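"I Cook for the Evening, Not for the Table"

Urszula Wasilewska answers the door in Drerstead with a towel over her shoulder and asks if I have eaten. I have, but it makes no difference. For 23 years she has taught home cooking to adults, first in the back of a bakery, and then in a rented room on Fasano Street. This winter she finished her first book, a collection of 61 recipes for people who live alone.

The idea came from a student, Mohit Nishad, who stayed after a class in December to wash the pots. "He told me that he enjoyed the lessons very much, but at home he ate bread and cheese over the sink," she says. "I asked him why. He said that all my recipes were for 6 persons, and he is one. I had no answer for him. I went home a little ashamed."

She began to rewrite her dishes the same week. It was slower than she expected, because a smaller soup is not made only by dividing the numbers. The water leaves a small pot faster, and one onion cannot always become a sixth of an onion. Her first barley soup was so thick that she ate it with a fork. "It was a good porridge," she says.

I ask what a person needs in the kitchen before beginning. She does not like the question, as I understand from how long she looks for her glasses. "People buy first and cook after. I say to them, take a knife that you are not afraid of, one pot with a lid, and some free space on the counter. The space is the most difficult. Everybody has a counter, but they keep the mail on it."
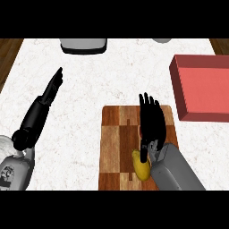

Illustration: Angelovski Studio

Her own kitchen is narrow and has a window to the yard. She moved here from the coast, and she still complains about the fish. In the book there are only two fish dishes, and one of them uses a can. Her editor, Yen-ting Mak, wanted more. "We argued for a month," Wasilewska says. "She is a polite person and I am not, so it was not a fair fight. But she won with the desserts. I wanted none. Now there is a baked apple, and a rice pudding that I eat more often than I should tell you."

The longest chapter is about leftovers, though she does not use this word. She calls it "the second evening." A roasted chicken leg becomes dumpling filling, and boiled potatoes go in a pan with dill and sour milk. She learned this way of thinking from her grandmother, who planned the dinner of tomorrow while she was still serving the dinner of today.

Does she find it sad to cook for one? She turns down the stove before she replies. "When my husband died, I set the table for two for a long time. Later I stopped to set it at all, and this was worse. So in the book I write that you should use a real plate – also when it is only an egg."

Mohit still comes to her classes. He has tested most of the recipes, and in the margins of the manuscript he left comments, some of them quite strict. Next to the cabbage rolls he wrote, "Too much work for me alone." She kept the rolls, but moved them to the end.

When I leave, she gives me a jar of the barley soup, the corrected version, and reminds me twice that she wants the jar back.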